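Keeping Cell 7 Happy
Speaker notes, Letevlow users' afternoon, Tilton site
Speaker: Vibeke Egilsson

Opening
Hello everyone, and thank you for staying past the coffee. I get to talk about my favorite thing, the care and feeding of one tabletop robot cell! Cell 7 has been mine since November, and I have had my hands in nearly every part of it. I'll keep to the setup, the daily checks and one repair. Please interrupt.

(Ask who in the room looks after a cell themselves. Ask who has a written checklist. Wait for the laughs.)

The setup
The job is tableware: pick a bowl from a stack on the shelf, put it down on the table, put it back. Sounds easy. The bowls nest, so the gripper has to take one rim and leave the rim below it alone, and a couple of millimeters of shelf sag is enough to spoil that. So we treat the shelf as part of the machine. It has its own line in the log, and it gets measured like everything else.

Same with the things that are only there to be in the way. Anything tall on the table has to be in the collision model, and if you move it, you tell the model. I'll come back to this one, with some feeling.
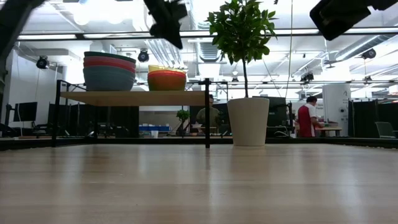
Cell 7: bowls stacked on the shelf, tree in its white pot beside it.

Daily checks
(Slow down here, people want to write.)

We start at 7 and the whole round fits in before the first run. Wipe the tabletop with a dry cloth. Look at the glare too, and I mean get your head down low and look, because the overhead lights bounce off that wood and the edge detection hates it. Gilberto Montoya worked out that dropping the exposure one step fixes most of it, and I love him for that.

Then the shelf. Level on the plank, front and back. Push gently on the frame. If it rocks, stop, sort out the leg, and redo the shelf calibration before you do anything else.

Then the fingers. Run a thumb over the pads. Smooth and shiny means they are finished, even if the counter says they have life left. We swapped ours at 406 picks once, way ahead of schedule, and the drops stopped that same morning.

Last, one slow cycle at 23 percent speed with your hand on the stop. People ask me why 23. It was the number on the dial when Alcides Benavides first got a clean run and we have never dared touch it!

The repair
This is the story of the drifting wrist. Every afternoon, place accuracy went off by 4 millimeters, always to the same side. Mornings were perfect. We changed the pads, we recalibrated the cameras, we blamed the bowls (sorry, bowls).

Doaa Abdel Rahman found it by listening. She stood by the arm with the room quiet and heard a tick on the return stroke. The cable bundle had been tied too tight at the elbow, and as the arm warmed up it was dragging on the wrist and working a flange screw loose. New screw, thread locker, and the bundle re-tied with enough slack to slide a finger under. Total cost, one screw and a cable tie. I was so happy I took a picture of the tie.

So please go home and check your cable slack with the arm at full reach, in every direction. Parked doesn't count.

The tree
(If time is short, skip to questions.)

I moved the tree one day to clean behind it and put it back a hand's width off. The planner still had it in the old place, so the arm swung politely around thin air and brushed the real leaves. No damage, but now there is a rule on our sheet: pot moved, model updated, initials next to it. Mine are on the first line.

Questions
Likely ones: pad supplier (Zellberg, spare set in my bag if anyone wants to feel them), how often we do the full calibration (weekly, plus after any bump), whether the checklist can be shared. Yes! Copies by the door, and Ilir Pavlović has the file for the Arboleda group.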